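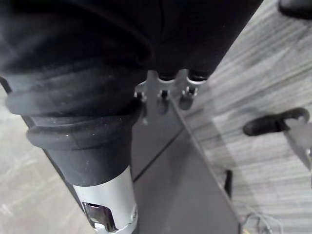
Known problems with the labels

Rurulley garment notes, release of December 3, 2021. There are 1260 entries, and 468 of them cover dark cloth. I would not trust those 468 very far.

"Black, soft, matte" is as much as most of them can support. Earlier labels said fleece, or wool, or jersey, depending on who was typing. A slightly fuzzy surface doesn't settle it, so the fiber field is now blank unless a care tag was read.

Folds: the old scale ran to 15 grades of crumple. Two people rarely picked the same one. Merged to "flat", "folded" and "gathered".

Clips: "gripped" means metal clips appear to hold the cloth at its lower edge. It says nothing about whether they held.

Garment type: 11 entries still say "sweater" on the strength of a rounded hem. Treat as unknown.

The Prungate subset uses the old labels and has not been redone. Don't mix the two.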